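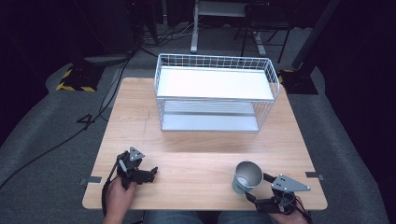 I have now read 606 words on why my favorite song of the year is "only" number 7, and I'd like to lodge a complaint against arithmetic.

Singles charts used to be simple. You went to a store, you handed over money, and a stranger in an office wrote it down. It was crooked in places, sure. My aunt swears her local shop in Gusmont got a free box of records every time it reported a certain crooner as a hit. But you could follow the logic, even the crooked part.

Today a play counts for a sliver of a sale, unless you pay for your account, in which case it's a fatter sliver. Play a song too many times in one day and the extra plays vanish. Nesma Alaoui, who writes the Gonetti music newsletter and has more patience than I do, once tried to explain the formula to me over lunch. She used the salt, the pepper and some 200 grains of my rice. I came away hungry and convinced that I personally had cost somebody a top 5 hit by falling asleep with a playlist running.

Ruan Kruger argues that the new system is fairer, since it measures what people really listen to. Fine. What people really listen to, apparently, is whatever comes on next. I don't see why a song should get credit for my failure to get off the couch.

My modest proposal is to bring back the purchase. One song, one person, one small painful payment. If you wouldn't give up a coffee for it, it can wait at number 41 with the novelty records.

I'd buy mine tonight, if I could remember which of my accounts still lets me.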